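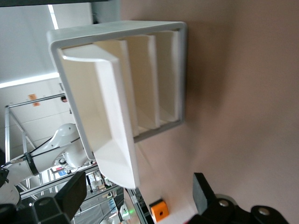 What I Learned About the Rules at the Costalholm Open Day

I went to the Costalholm robotics open day expecting to watch arms move stuff and eat a free cookie. I did both! But the part I keep telling people about is the house rules, so that's what I'm writing up.

The lab is a short bus ride from the Toltstead stop, and on March 16, 2025 they let us in groups of 16. Before you get near anything you stand in a hallway and hear the safety talk. No lanyards, no dangling scarves, long hair tied back (they had a bowl of hair ties, which I thought was sweet). You stay behind the floor tape even when the arms are still. Somebody in my group asked why a still arm counts, and our guide said a paused arm and a switched-off arm look exactly the same from where you're standing. Fair enough.

The station I liked best had a pale gray rack with white panels slotted into it side by side, like plates in a dish drainer. The gripper there has two chunky black fingers, one with a dark gray rubbery pad that I got a decent look at. I stood there way too long, probably blocking somebody's view.

They call their rulebook Gitico, and it's printed and bound, with pages that have clearly been thumbed a lot. It runs to 49 pages and I got to flip through it. The bits I scribbled down:

Check the finger pads before every session and write down what you saw, even if it's "fine."

Start any new motion at the slowest setting, with a person at the stop button who has no other job.

If you reach in, you say so out loud and wait for an answer.

Log the failed tries along with the good ones. All of them.

That last one got a big discussion going. The team's project is called Fahmy, and they'd logged around 2100 tries by the end of February. A try where a person nudged the part gets its own label, so it can't sneak in with the clean ones. I do quality paperwork at a packaging plant and I wanted to applaud. We've argued over exactly that kind of thing for years!

My one gripe is that the rules for visitors were on a single sheet by the coat rack, in tiny type, and half my group walked right past it. Put it at eye level, folks.

Wear comfy shoes if you go, there's nowhere to sit until the very end. The cookies were oatmeal.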